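# The sandwich bench, part 2

I started this post in February and then let it sit, and now it's 13/06/2024 and the thing has changed so much that I've thrown out nearly everything I wrote. So let's begin again, with a cup of tea, and I'll try to catch you up.

For anyone new: I've been building a sandwich-making setup with a robot arm at Tetellow, the shared workshop across the river where I rent a shelf and borrow far too many clamps. I don't need a robot to make my lunch. I like lunch, I like robots, and pick-and-place with food shapes is a friendlier problem than it sounds (mostly). The project is called Stusum, for no good reason at all, except that I had to type something when I made the folder and that's what my fingers did.

The last time I wrote, I had everything lying flat on the table and the arm was supposed to come down from above and pinch each piece by its edges. Oh, that was a miserable few weeks! A flat slice of cheese gives two fingers almost nothing to hold. The gripper would come down, close on a bit of edge, and push the slice across the table like a hockey puck. I tried rubber pads, then softer rubber pads, then a sort of ramp made from a cereal box, and I'd rather not talk about the ramp.

What got me out of it was the toast rack in my own kitchen. The toast stands up, so you take it by its two faces. I stood there holding the butter knife for a good long while and then went and cut acrylic for most of a weekend. The new holders are clear, they lie flat on the table, and the cheese, tomato and bread stand at the ends of them. The fingers come straight down with one on each side of the slice. Lettuce is the exception. It's ruffly and it flops, so I leave it lying down, and the arm grabs a pinch of it from the top like you would.

I also added two long clear strips, one down each side of the tray, so that when something gets bumped it doesn't slide into the assembly area. I cut the first pair too short and had to go back to the saw, which gave the whole workshop that burnt sugar smell again. Sorry, everybody.

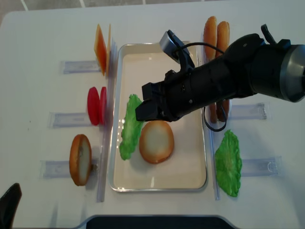 How do you keep the arm from crushing soft ingredients?

Set a stopping width for each ingredient and let the gripper close to that width and no further. I keep the widths in a little text file, one line per ingredient, and tomato gets the most room. Soft pads on the fingers help too, but the stopping width does most of the work.

I came to that after trying to do it all by force. The gripper driver I use, which is a small package called Cindska, lets you set a force from 0 to 1000, and I spent many evenings hunting for a magic number that would hold bread and spare tomato. I never found it. Bread squashes gradually and tomato is fine until all at once it isn't, and then you're wiping down the table. Widths are dull and they work, so widths it is.

The other big change is the tray. I had been building on a cutting board, and the board wandered a tiny bit with every placement, so by the last slice the stack was leaning like a tired fence. The metal tray has a rim, and I marked its corners underneath so I can put it back in the same place after washing. It's pale inside and it shines a little, and the wrist camera did not care for the shine at first. I moved the lamp farther back and turned the exposure down a notch, and most of that trouble went away. There's still one spot near the end of the tray where it gets confused around dinnertime, when the sun comes in low through the workshop door. I've just stopped working at dinnertime.

Cables remain my great shame. I've got the camera cable looped over the top of the arm with enough slack for the wrist to turn, and the other one hangs underneath, and every so often I think about doing it properly with a sleeve. I bought the sleeve. It's on my shelf at Tetellow, still in the bag.

I've been logging pick attempts since I switched to the standing holders, and as of last night the log has 1581 lines in it, some of them only the word "cheese" and a sad face. My next job is a sheet of spare holders, thinner this time, so I can fit pickles. I've got the acrylic already and I'm waiting for the saw to be free. If you've ever persuaded a gripper to pick up one single pickle chip, please leave me a comment and tell me how you did it!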